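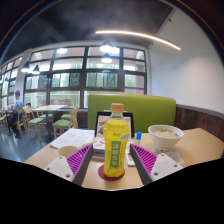
Pranab Wanigasekara did not believe in the water at Dirkthorpe, and he had come on the Tuesday bus to say so. Shafiq Navaratnam let him in, moved a heap of post off the chair and went on talking about his knees. The only drink in sight was a yellow plastic bottle with a tan cap and a green label in Chinese, stood on a dark red coaster on the table. Pranab looked at it for some time.

"Is that it?"

"That's from the shop in Prolham. The water's in the pantry."

It was in a jam jar. Pranab held it up to the window, where it looked like water.

"And what did you pay for this?"

"It's free. You pay for the walk."

"How much is the walk?"

"Two hundred," said Shafiq, and rubbed his left knee. "It goes up to 600 if Mrs Sivakumar takes you herself. She knows where to stand."

"Where to stand."

"By the spring. There's a wrong side."

Pranab had worked for the water board at Watach until he retired, and he had drunk from that spring as a boy, on both sides. It came out of the same hill as the stuff in the taps. He said this, slowly, twice. Shafiq nodded all the way through it, as he used to when they were at school and he had already copied the answer off somebody else.

"You couldn't get up those stairs at Easter," Pranab said.

"No."

"And now?"

Shafiq got up. He went out into the hall and Pranab heard him climb, one hand knocking along the rail, a stop at the turn, then the boards overhead. It was not quick. A tap ran – the ordinary tap, the board's tap – and then he came down again, breathing hard and very pleased.

"You had tablets as well," said Pranab. "In August. You told me on the phone."

"I did have tablets."

"Well, then."

"I stopped them after four days. They upset my stomach."

Pranab put the jar down. The bus back was at ten past, and he had his coat half on before he asked, in the voice he had once kept for people behind with their bills, which side was the wrong one.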